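Shop clear-out, picture page

Quick page, no time for a proper write up. We started on the long bench at Rutherford in November and kept getting interrupted, so these went up in bits. Bench came from Fenar, drawers and all. Everything that had no home ended up on top of it, as usual.

Page last changed July 31, 2021.

The long bench

Honey colored top, gray metal edge, dark drawers underneath. One drawer pulled out down low. AUTOLAB tray at the left end with the lavender UIST notebook in it, light blue toy brick out front. Books piled up further back, gray bin of tools behind. Cardboard box too, still has the shipping label on.
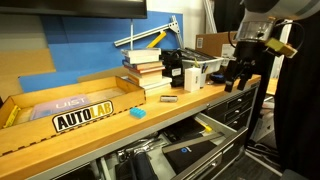 Where it all goes

Books: back to the shelf by the door, big ones on the bottom please. If its a library copy put it in the return crate, not the shelf.

Notebook stays in the tray. Tray stays on the bench, I like it there.

Bin: tools get sorted into the drawers, top two are for hand tools only. Plostik dividers are ordered, 15 of them, should be plenty for now.

Toy bricks go in the Flondico tub under the sink. Yes all of them, even teh odd ones.

Cardboard gets flattened. Peel the labels off first.

More pictures when the drawers are done. Sink corner is next, then the cable shelf.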